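Sandby Supper Club, minutes of the planning meeting, 2023-08-03

Minutes by me, Lensa Sisay, because I was the only one with a pen. Sorry in advance for the spelling of everybody's dishes!

We started late (parking on Harms Street again) and went straight to the fall supper. The hall at Rerstead is ours if we want it, and they'd like a yes by the end of the month. The rent is 200 dollars for the evening with the kitchen, or a bit less without, but I can't see us serving soup without a kitchen, and everyone agreed. So that's a yes. I'll call them.

Money next. We have 1052 dollars in the account after the spring supper, and I read the bank letter out loud so we all heard the same number. We agreed to spend no more than 800 on this one, rent included. There was a long back and forth over whether to raise the ticket price, and we left it at 11 dollars. I was for raising it, I'll admit, but I lost fair and square.

Then tables. Paper covers tore last time, so we talked about cloth, paper again, or mats. I like mats, they make a long table look like somebody's home, and striped ones go with pretty much any plate.
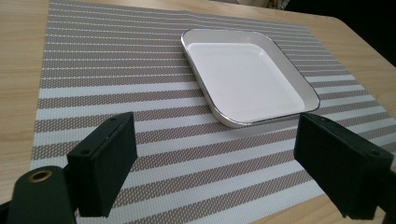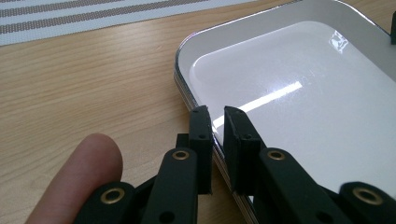 Menu took up most of the evening, as it always does. We settled on squash soup, two kinds of bread, the big bean bake and apple cake. The lentil salad got dropped after a vote (close one!) and may come back in February. Please write down what's in your dish on a card this time, nuts especially, I spent half of the last supper running back and forth to the kitchen asking.

Music: we'd all be happy to have the Vovell fiddle group again if they can play a little quieter during the soup. I said I'd ask nicely.

Still open: who picks up the chairs, whether we want candles (Rerstead may not allow them, I'll ask on the same call), and what to do about leftovers. I'm bringing boxes from home either way.

Next meeting is at my place, same time, and I'm making the apple cake as a test run, so come hungry.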